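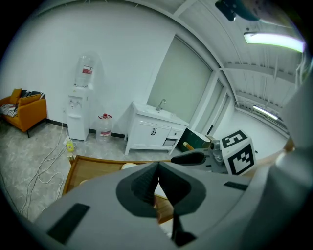
So the vanity is in! Well, sort of in. It's standing against the wall where I want it, and I've been walking past it every morning for a while now feeling far more pleased with a bathroom cabinet than a grown woman should be.

If you read my last post you'll know I went back and forth on this for ages. I wanted a sink in the big room because I'm forever rinsing brushes, filling jars and washing glue off my hands, and going down the hall each time was making me crazy. But a proper utility sink (the deep plastic kind) is so ugly, and I'm in this room all day. Then I spotted the Raso in the clearance section at Unness, marked down from 400 to 205 dollars, and that was that. White, two doors, dark handles, a small drawer on the right and an open section underneath with a grate across the front. It's meant for a bathroom. I don't care.

The legs were what sold me. My old cabinet in the last place sat flat on the floor and I spent years poking at the crumbs around it with a ruler. This one is up on short legs, so I can get a broom in there, or at least the skinny attachment on the vacuum.

What's going where, so far:

The drawer gets all the little stuff. Rubber bands, the good scissors, tape, that one tiny screwdriver I use for everything. It's not a big drawer and I'm trying hard not to let it turn into a junk drawer, but let's be real, give it until December.

Behind the doors I've got the cleaning things, a stack of rags and a spare bucket. I had to move the bucket twice because of the pipes. Measure your bucket, people.

The open part at the bottom I still can't decide about. I thought about rolled towels, like in a hotel, and then I thought about how dusty rolled towels would get down there. A couple of low bins might work. Belkadi makes some gray ones that I like, but they're 40 dollars each and I can't talk myself into it when a shoebox does the same job.

Now, the water dispenser. A few of you asked why I'd keep it right next to a sink, and the short answer is that I don't love the taste of the tap water in this building. It's fine for brushes and it's fine for hands, but it makes terrible tea. So the dispenser stays to the left of the vanity with its big upside-down jug on top, and the spare bottle lives on the floor beside it. I'd like to get that spare off the floor eventually. I looked at one of those Isora bottle racks (105 dollars, for a rack!) and closed the tab. The bottle has a handle, at least, so I can drag it when I need to sweep.

The cables on the floor are the part I'm least proud of. They go looping all over the place over toward that corner, and white cables on a gray marble-look floor are not exactly hiding. I've got a bag of sticky clips ready to go and I keep finding other things to do first, like writing this. My plan is to run everything tight along the baseboard and then up behind the dispenser, with enough slack that I can still pull it out and clean back there.

And the table. I've gone on about that table before so I'll keep it short, but I do love the tan top with the darker edge against all that white. It warms things up. It's also always covered in stuff, and having the sink a few steps away means I wipe it down way more often than I used to. I even do it before lunch now.

Next on the list is something for the wall over the sink. I'm torn between a small mirror and a narrow shelf, and I keep holding my hands up at different heights like I'm directing traffic. A mirror would bounce the light around nicely. A shelf would hold soap. If you've got a sink in a room that isn't a bathroom or a kitchen, tell me what you put above it, and tell me if you regret it, before I get the drill out.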